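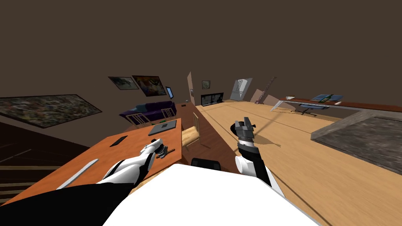 Shop > Simulated Rooms > Femeck Living Room Pack

Femeck Living Room Pack

Okay, I've been wanting to put this one up since February! Femeck is our simulated living room for people who are gathering demonstrations for two-armed robots and don't want to tie up a real one all day (or mop up after it). You drive both arms yourself, the pack records everything, and your policy gets something decent to learn from.

What you get: the room, the robot model, 23 tabletop tasks and 578 recorded episodes I'd be happy to train on myself. I threw out plenty that I wasn't. The table tasks are my favorites, because thin things on a flat top are such a pain to grasp and you really need a lot of tries in the data. 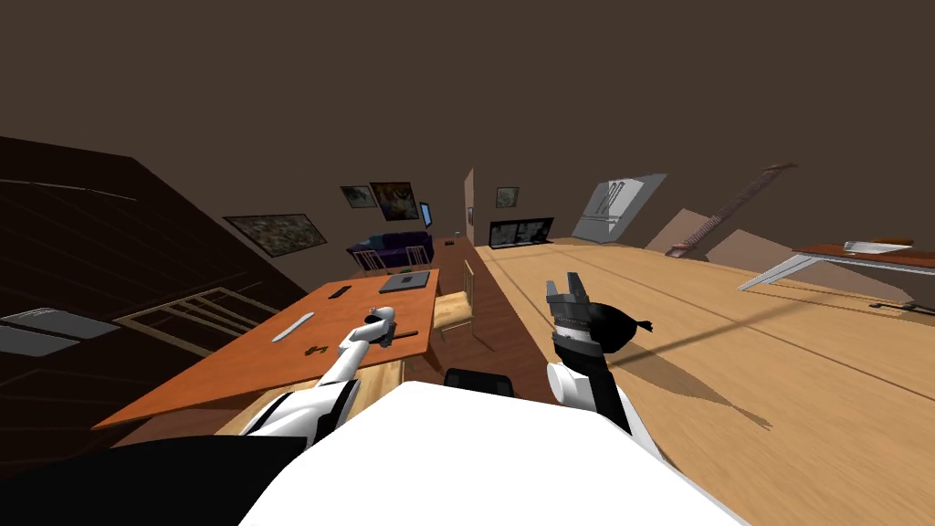 Dae-han Kwak

The robot's own view is the main one we record, and yes, you get the whole room with it: wooden table, chairs, purple sofa, fridge, even a guitar. I like a busy background. My first room was four gray walls and the policy I trained there fell apart the second I put a couch in it!

A few things people write in to ask. Both arms are logged all the time, including when you're only using one, so please park the idle arm somewhere sensible before you hit record. Grippers are logged as a position, plus a separate open/close command. You can delete a bad episode right from the controller (hold the button, a tap won't do it), and I'd do it right away while you still remember what went wrong.

If you're starting a task from scratch, I'd aim for 200 good episodes before you train anything. Slow and smooth beats fast here, and let yourself fumble and recover now and then, those are great to have.

The license covers 4 seats. Runs with the Yang controller or a plain keyboard, though I'd only wish the keyboard on somebody I was mad at.

Related items
Drultside Kitchen Pack
Yang Two-Hand Controller
Dreltier Episode Viewer
Femeck Extra Tabletop Objects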